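Giltham Paper Desk > How-to > Folded gift tags

Start Tags Cards Boxes Glue notes Older pages

Quick one today. Folded gift tags from a single sheet - no die cutter, no fancy paper. Makes 6 if you keep the strips even.

What to get out first: white paper, a pencil, a ruler, scissors, a bowl for scraps. Small tray or box for the finished ones or they end up on the floor. Clear off the rest of the table. Seriously, all of it.

Put the containers at the back, paper in front of you. Tools either side. Takes a minute and saves a lot of reaching.

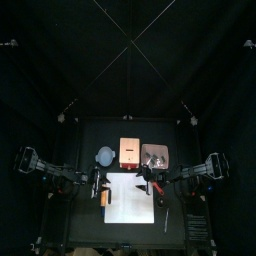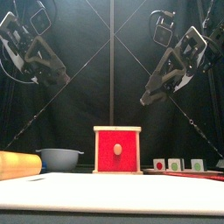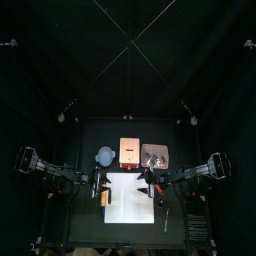
Now the marking. Ruler along the long side, light pencil tick every 3 inches, then same on the opposite side. Join the ticks. I keep the bowl at the back left, like the light blue one in the first picture, and scraps go strait in as I cut. Don't press hard with the pencil, it shows through on cheap paper.

Cut on the lines. Fold each strip in half, short end to short end, and run the back of a spoon down the crease. Trunov paper creases nice, Ladow cracks a bit - fold that one slower.

Hole punch goes in the folded corner, not too close to the edge. 4 inches of string is plenty. Loop it, pull the ends thru, done.

If the strips come out crooked, trim the long sides before you fold. After is a pain. Leave glued ones under a book overnight, plain ones can go right on the gift.

Boxes to match are on the Boxes page, pattern 19.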